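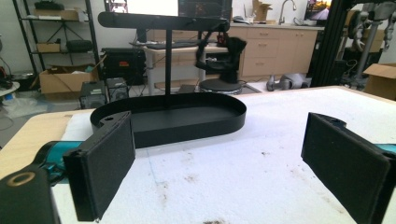 What should a visitor take away from an open day at a robotics workshop?

A clear idea of which jobs the machines do now, which jobs people still do, and what it takes to move a job from the second group to the first. Everything else, including the price list and the free pen, can wait until later.

Courses > Automation at Work > Part 2 > Chapter 6

1/22/23
By Jade Chisholm

Chapter 6: Visits and Demonstrations

Most people meet a working robot for the first time on a visit. They may have seen plenty of video, but they haven't stood next to a bench while a gripper closes on something and then waited for the operator to reset the task. The waiting is part of what they learn. In a two-minute video there is none, and in a real workshop there can be a lot of it.

In this chapter we follow one open day from planning to follow-up. The host was Dommont, a small automation firm that fits out packing and sorting lines for other businesses. The visitors came from Melnyk, a kitchenware wholesaler with 52 employees and a warehouse that had outgrown its layout. Melnyk wanted to know if a robot could handle the mixed goods that its staff unpacked by hand. Dommont wanted the work, but it also wanted Melnyk to ask for the right thing.

The visit was organised by Nataša Kos, who had run Dommont's demonstrations for several years. Her notes are used throughout the chapter, and the planning sheet she wrote is reproduced in the exercises.

6.1 Before the visit

Kos began with a phone call to Melnyk in August. She asked what the visitors would want to see and got the usual reply, which was "everything". She then asked what they would be deciding when they got home. That question had a shorter answer. Melnyk had to choose between a trial on one unpacking station and a full study of the warehouse.

From there the program was easier to write. A trial on one station depends on how well a gripper deals with the goods at that station, so the goods had to be part of the demonstration. Melnyk sent a carton of its own stock ahead of the visit. Kos asked for the awkward pieces as well as the plain ones, and she asked that nothing be specially cleaned or repacked.

Dommont had a prepared demonstration with a set of plastic blocks. It ran well and looked good. Kos left it out of the program. Blocks of one size would have shown that the robot was reliable with blocks, and Melnyk did not sell any.

6.2 Demonstration and trial

The two words are often used as if they meant the same thing. In this book they are kept apart.

A demonstration shows that a task can be done. The host chooses the conditions, and a handful of repeats is enough. A trial measures how often a task is done correctly under the conditions of the customer's own site. It needs many repeats and a written record of each one.

Dommont's rule was that a trial had to have at least 400 attempts before a success rate was quoted to a customer, and 1000 if the goods were mixed. A demonstration at an open day might have six. If five of those go well, a visitor may go home and report that the robot works five times in six. The figure has no real meaning. The next run of six could all succeed, or half could fail, with no change to the machine.

For this reason Kos told visitors at the start which of the two they were about to watch. She also wrote it at the top of the handout.

6.3 Teaching by hand

One session of the day covered how a task is taught. In older systems, a programmer enters each position the arm must reach. The method suits a line where every part arrives in the same place. It is slow to set up for mixed goods, where the next item may be tall, flat or lying on its side.

Another method is to have a person do the task with a hand-held gripper that records the movement. The person picks up an item, turns it, sets it down and starts again with the item in a new spot. The recordings are later used to train the software that moves the arm. The quality of the result depends heavily on the quality of the handling. A person who hurries, or who always comes at the item from the same side, passes the habit on.

Melnyk's warehouse staff had expected to watch this session and were asked to take part. One of them had unpacked stock for many years and picked up tall, narrow pieces low down, near the base, where they were least likely to tip. The Dommont staff had been gripping them halfway up. They changed their method that afternoon.

6.4 Questions from the floor

Kos kept a list of what visitors asked. The questions about speed came first, as they normally do. The more useful ones came after the break:

What happens when it drops something?
Who restarts it, and how long does that person need to be trained?
Can it stop safely with an item in its grip?
What do we have to change about our benches?

Dommont answered the last one with a drawing from an earlier job at Pedavby, where the benches had been lowered and padded. The first could not be answered without a trial, and Kos said so.

Key terms in this chapter: demonstration, trial, attempt, success rate, reset, hand teaching.

Section 6.5 compares the Dommont visit with a trade show stand run by Kukel, where the same kinds of questions were handled in a much shorter time.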